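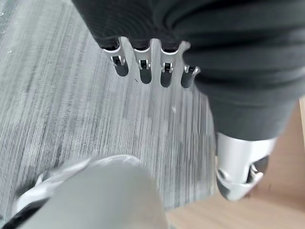 4 April 2021

Floor day. I have been putting this off since we moved the bookcase and found out what lives behind a bookcase, and this morning I woke up before the alarm with a peculiar burst of energy and thought, right, go on then, before it wears off. It wore off just after eleven, but by then I had everything up on the bed and the sofa and there was no going back.

First job was picking things up. I don't know how so much ends up at ankle height in this flat! Two odd socks, a library card, the lid of a pen I threw out in the winter, an entire envelope of screws from the Dredine shelves (so that's where they went, and I'd like a word with whoever said the shelves were fine without them, which was me). Then all the chair legs, which had little felt pads on them once and now mostly have fluff. I picked the fluff off with a cocktail stick while listening to the radio and enjoyed it far more than I should admit.

Then the hoover, then the edges with the nozzle, then the bit under the radiator with an old toothbrush wrapped in a damp cloth. I always forget the bit under the radiator. It was grim. I did it on my knees with a cushion and still had to get up in stages, holding on to the windowsill and making the noise my mother used to make.

Lunch was toast, standing up, crumbs directly over the clean part. Swept those.

After lunch I tried the new Drollo stuff, the floor wash in the green bottle. It says a capful to a bucket and I can confirm that two capfuls to a bucket is a mistake, it foams like a bath. I spent longer getting the suds off than I did washing. Smells nice though, sort of lemon and school corridor. I'd buy it again but I'd read the back first. Opened both windows and sat on the stairs with a cup of tea waiting for it to dry, and of course that was when the post came and I had to stretch across on tiptoe like a heron to reach the mat.

Mostly bills. Also the Dai catalogue, which I do not need and read cover to cover. There's a rug in it, plain, a good thick one, £389. Three hundred and eighty-nine pounds! For something I would eat toast over. I turned the corner of the page down anyway. I might go and have a look at it in the Dendbridge shop later in April, just to see what it feels like underfoot, and I will leave my bank card at home.

The thing is that the room looks bigger without a rug. I hadn't noticed that before. The old one always ran up against the table on one side and I was forever kicking the corner flat on my way past. Its days are numbered, I think. It's rolled up in the hall at the moment and I've walked into it twice.

Putting things back took most of the afternoon and I cheated a fair bit. The magazines went straight out to the recycling. The box of cables I opened, looked at, and closed again. The lamp has moved to the other side and I'm not sure about it, it makes a shadow just where I like to read, but I'm giving it a week. I also promised myself 30 minutes on the cupboard under the stairs and managed about as far as opening the door.

My phone says 2672 steps, which feels like an insult after all that up and down. It clearly doesn't count kneeling.

Back aches, hands smell of lemon, beans for tea as I couldn't face the oven. I've just been in for a last look with my socks on and had a bit of a slide, from the door nearly to the window. Must get more felt pads. And bin bags, and bread. The cupboard can wait until the weather's worse.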